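Re: [jundale-home] Drawers that won't stay organised

From: Perkmont list member
Date: Oct 12, 2018

> Hi all, we've finally got the spare room sorted and I've
> bought a little three-drawer cabinet for all the odds and
> ends (batteries, tape, the kids' bits of this and that).
> Before I fill it, does anyone have a system that lasts?
> Last time I used dividers and it was a mess again by May.
> Also, do you line your drawers or leave them bare?

Oh, I have opinions on this one! I went through the same thing when we moved to the Perkmont end of town, and I've got a grey three-drawer unit with white handles that I've emptied and refilled more times than I care to admit.

First thing, don't buy dividers yet. I spent $83 on a fancy set from Grilline and half of them were too tall for the drawers, so they went straight to the op shop. Fill the thing first, live with it for a few weeks, then see what keeps sliding into what. Small cardboard boxes do the job beautifully in the meantime (tea boxes are my favourite, cut down a bit).

Second, start with the bottom drawer. Pull it right out, give it a wipe, and put things in one by one so you have to think about each of them. If you tip the whole lot in you'll never go back and sort it, or at least I never have.
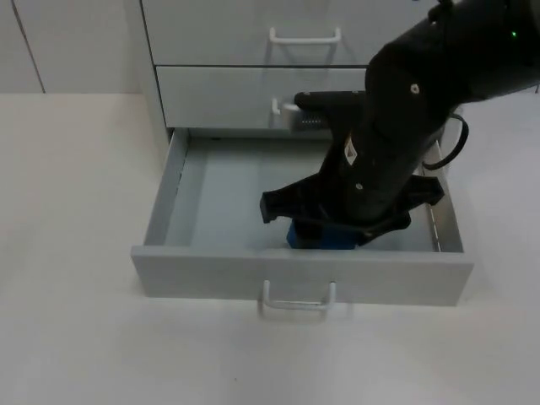 The top drawer I keep for whatever we grab every day, so scissors, pens, the good tape. Middle one is batteries and chargers. The bottom gets the odd little things that don't belong anywhere, and I'm quite strict that when it's full, something has to go. I set the oven timer for 15 minutes when I do a clear-out, otherwise I find an old letter and that's the afternoon gone.

As for lining, I leave mine bare if the drawer has a smooth floor. The patterned paper looks lovely for a month and then the corners curl and catch on everything. If things rattle, a bit of that rubbery mesh works well. I got a 60 cm roll at Hajji for hardly anything and still have some left over.

Oh, and check your slides before you load it up! Mine had a screw working loose on one side and the drawer was starting to stick. Two minutes with a screwdriver and it was right again.

What size is yours, by the way? I've got a stack of shallow tins you're welcome to if they'd fit.

Cheers from the Perkmont end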